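Fametti Padlock Set
README for the practice locks and the record sheets that go with them
Last changed 2018-02-02

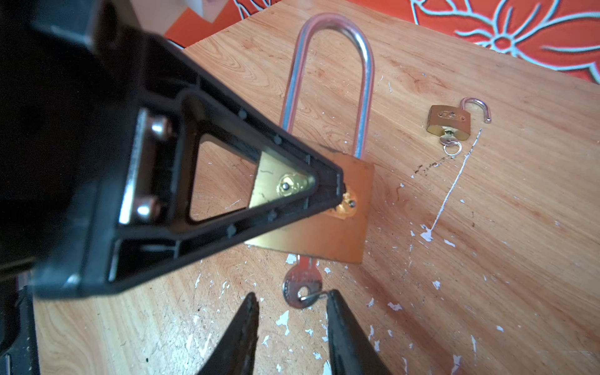 The set covers ordinary keyed padlocks of the kind used on sheds, lockers and toolboxes. It is meant for people who teach or practice small hand tasks: finding the keyway, lining up a key, turning it, closing a shackle. Sizes are mixed on purpose. A big brass body with a tall shackle handles very differently from a small one like the lock with the oval emblem, where the key goes in from the bottom and there is little metal left to hold on to. Work on a bare tabletop if you can. Keys slide under cloth and get lost.

What is in the set

32 padlocks, stored in 12 trays
Keys for every padlock, each on its own split ring
A printed card for each tray
The record file, locks.csv, with 3,186 rows

Each row in the record file is one attempt at one lock. Rows from the Rutherford and Cenuvik sessions are in the same file and can be told apart by the site column.

Columns

lock_id: the number on the tray card
site: Rutherford or Cenuvik
body: large, medium or small
start_state: open or closed
key_start: in the lock, on the table, or in the tray
end_state: open or closed
seconds: time from first touch to letting go
notes: free text, often blank

An attempt stops at 200 seconds whether or not the lock has been opened or closed. Those rows have 200 in the seconds column and the end state is whatever it was at the stop.

Setting out

Take one tray at a time. Lay the locks flat with the keyway clear of the table edge. If key_start is "on the table", put the key beside its own lock and leave the ring on it. The rings are thin and bend open if they are used as a handle, so hold the key by the bow.

Do not force a key. If it stops halfway, pull it straight out and check the number against the tray card. Most stuck keys have been the wrong key for that lock - the small ones look very much alike.

Care

Wipe the bodies with a dry cloth. Polish leaves a white crust in raised emblems and around the keyway. Use dry graphite in the keyways, a very small amount, and work the key a few times. Oil was tried on the Flarken trays and it collected lint.

Known problems

Some early Rutherford rows have no key_start. They were left blank and should not be filled in by guessing.
Medium and small were mixed up on one tray card until April. The file has been corrected but old printed cards may still be around.
The notes column uses both "hasp" and "shackle" for the same part. Search for both.

Changes

Split the old size column into body and lock_id.
Added the Cenuvik rows.
Replaced two lost keys. The new ones are a little stiffer than the originals - allow for this when comparing times.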